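Wulgate's paper switch: a lot of brown wrapping, not many numbers

October 2021

Wulgate, the office supplies and network kit reseller, says it will have plastic out of its packing room by January. Bubble wrap and air pillows are to go, with brown kraft paper in their place. The firm calls this a "complete change in how we send things". We have heard that before.

The paper comes from Botier and the plan was drawn up by Patow, a consultancy that has advised Wulgate for two years. Their joint statement runs to 36 pages and promises a saving of nearly 346 kilos of plastic a month. It does not say how much paper will be used instead, or what that paper weighs in the back of a van.

Dineo Ndlovu, who runs the packing room, is more careful than the statement. "Paper is fine for a box of pens," she said. "I want to see it hold up round something heavy before I put my name to it."

She has a point. Crumpled paper takes up room and creases across printed labels — a barcode that bends may need a second go with the scanner. Wulgate says 15 trial parcels reached customers undamaged, but would not say what was in them.

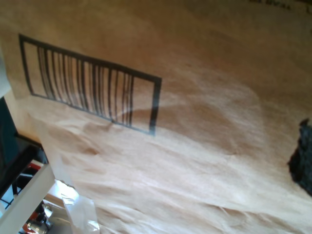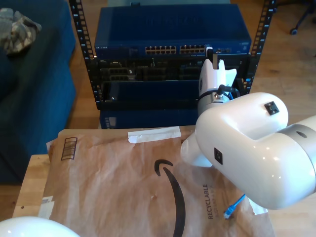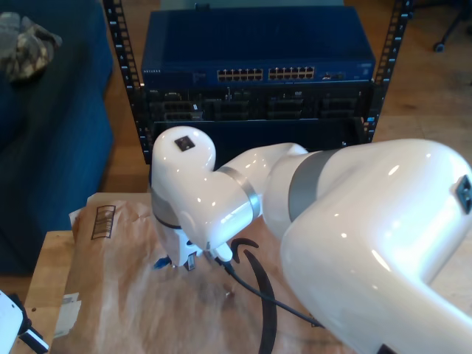
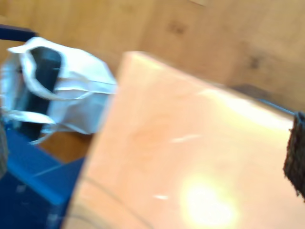 Wulgate, October visit. Brown paper in the first and third pictures, network equipment in the second.

Prices will not change for now, the firm says. Customers who want to send the paper back can do so at their own cost, and Sproģis, the courier on most of its routes, has yet to agree to collect it.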